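Outdoor Leadership / Course Handouts / Unit 6

Planning for altitude on a trekking peak

Instructor: Huệ Lục

These notes go with the Plevon case study. Read the Henriques route notes first if you missed the last session.

Terms

Sleeping altitude is the height of the tent, and it counts for more than the high point of the day. A rest day means a second night at the same height. You can still walk on it, and most groups should.

Rate of ascent

Above 3,000 m the usual advice is to raise the sleeping altitude by no more than 500 m a night, with a rest day every three or four days. The Plevon group gained more than 800 m between the road end and their first camp. Two of them had headaches by dinner and slept badly. They stayed put the next day, then went on.

Look at the timing in their log. They allowed 144 hours from the road end to the top camp — 6 days, with only one spare. When the wind came up they had already used it.

Symptoms

Headache with nausea, dizziness or unusual tiredness should be treated as altitude sickness until shown otherwise. Do not go higher with symptoms. If they get worse at rest, go down. Confusion, stumbling, or breathlessness while lying still is an emergency, day or night.

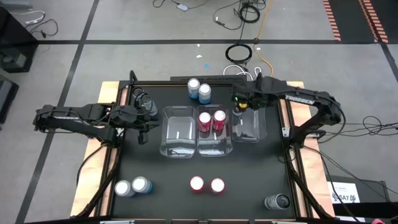

Turnaround times

Set the time before leaving camp and tell everyone, including whoever stays behind. The Plevon group agreed on 1 p.m. and wrote it on the tent bag. The first rope turned back on time. The second kept going for another half hour, and the two ropes lost contact on the way down.

For next session

Redraw the Plevon schedule with 2 rest days and a lower first camp. Mark where you would place the turnaround for the Tornolport ridge, and bring your food weights.

Shares: 6 | Comments: 2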